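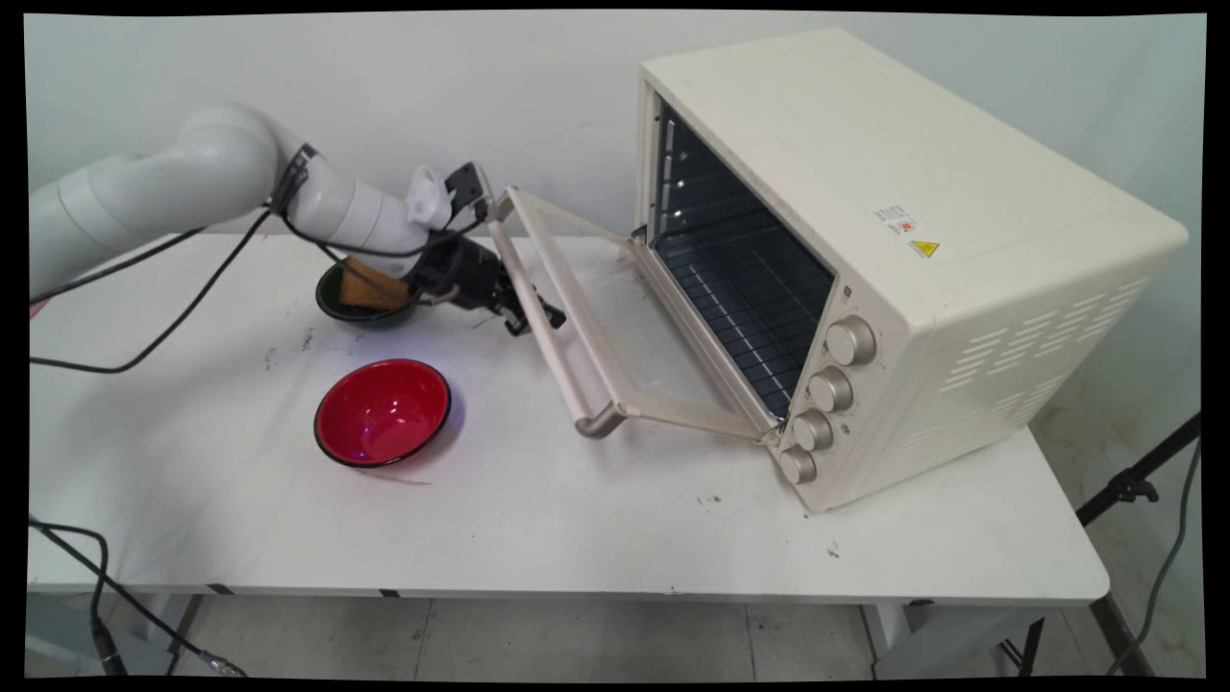 Toaster oven

A toaster oven is a small electric oven made to sit on a kitchen counter. It has a front door, a removable rack and a baking pan, and it can toast bread, bake, broil and reheat food. Most models plug into an ordinary household outlet.

Design

Heat comes from metal or quartz elements placed above and below the rack. A thermostat switches them on and off to hold the chosen temperature. Many models have a timer, and some add a fan that moves hot air around the food — these are sold as convection ovens. A crumb tray slides out from the bottom for cleaning.

Use

Toaster ovens are common in small apartments, dormitories and offices. They heat up faster than a full-size oven and use less power for small meals, but toast bread more slowly than a pop-up toaster. Large roasts and full-size baking sheets do not fit in most of them.

Regional production

The town of Bowen was a center of countertop oven manufacturing for 22 years. The Grelis works there employed 1,109 people at its peak and made the Casine line, which was sold mainly through mail-order catalogs. Production later moved to Drikodlow, and the Bowen building was converted to storage.

See also

Convection oven
Broiling
Small appliance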